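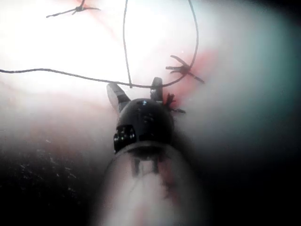

Dark strand at the fingertips, close up.

Bench tips for people who now share the bench with a robot

I look after the practice benches at Seltska, which means I cut thread, pin down pads, wipe things, and find the tweezers everyone swears they put back. For years that was all for people stitching by hand. Then the arms came in and my job turned upside down for a while! A few of you at the Ullenora shop asked how we run things now, so I'm writing down what stuck.

Cut your thread before you start

When it was all handwork I'd leave the spool on the bench and people helped themselves. With the arms running, a spool is one more thing to snag, so I cut a batch in the morning and keep the lengths in a flat tray with a lid. We settled on 18 inches. Shorter and you're reloading all day, longer and it loops over everything and you spend your coffee break picking it out of a joint (ask me how I know). If your thread comes off the spool curly, hang it overnight with a clothespin on the end.

Keep your pads flat and your backing dark

I used to lay pads on a white towel. Fine for eyes, lousy for the screens, and my coworkers who steer the arms were squinting by lunch. Now I put down a plain dark mat first. Go over it with a lint roller between sessions — those mats pick up every speck in the building. The Dornis pads we buy curl at the corners if you store them on edge, so stack them flat with wax paper in between.

Clean up thread ends as you go

Tidying is the part of my day that changed most. By hand, you'd snip a tail, and it would stick to your sleeve and go home with you. Someone sitting at the controls isn't going to reach over and flick a scrap away, so it stays put until I come by.
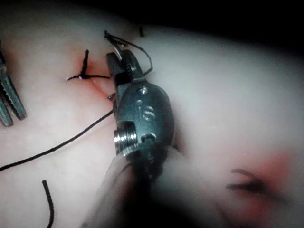
My sweep between runs takes 2 minutes and I don't skip it, even when everybody's in a hurry. I park the arms first, always, then go over the pad with a loop of masking tape, sticky side out. Black thread on an off-white pad is at least easy to spot: a cut end down near the bottom edge, another little bit up by the top, and there's your tape job. Leave the knots people are proud of until they've had a look at them. And count your needles back in at the end of the shift, same as ever. A magnet on a stick is worth every penny for the floor.

Where the people went

We didn't lose anybody off the benches, but we did shuffle. Folks who stitched all day now sit down more, and their complaints moved from sore thumbs to stiff necks. Raise the chair before you touch the screen, and trade off at the controls every half hour or so. We tried going longer and the knots got sloppy by the end. I also talked them into keeping one bench with no machine at it, and I'm glad I did. Your fingers forget faster than you'd think, and newer people like to feel a stitch pull tight before they try it from a chair.

Write it on the wall

The Trajkovski folks who set up our software left a manual that runs to 101 pages, and I'm sure it's very good. I boiled our morning routine down to one card and taped it by the light switch. Mine says:

Mat down, pad flat
Thread cut, lid on tray
Needles counted out
Hands clear, say so out loud
Arms on

Saying it out loud felt silly for roughly a week. Now I catch myself doing it at home before I start the blender.

One last thing on wipes: use the lint-free kind, and never spray anything straight at the instruments. Spray the cloth. I keep 3 cloths in different colors so the one that's been on the floor never ends up on a pad.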